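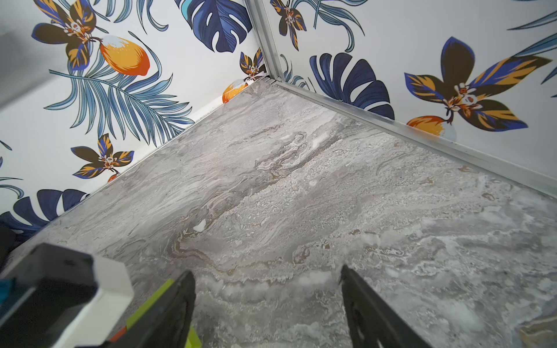

Lemons and leaves in Lerville

Hongmei Lei had wanted a patterned wall since she took on the Xu guest house in January, and she chose the loudest paper in the Pistel book: blue palm and monstera leaves, orange-yellow lemons and dark flowers on white. Her sister said it would make the room feel small.

She papered both sides of the corner with it. The floor has a grey marble pattern, picked to keep things calm underneath. Aluminium strip covers the corner join and runs along the foot of the wall, where suitcases used to scuff the old paint.

The paper and trim came to 787 euros, about 200 more than she had planned. Hanging took 10 days, mostly in the evenings. Matching the leaves was slow work and she spoiled two lengths. The offcuts are going inside the wardrobe.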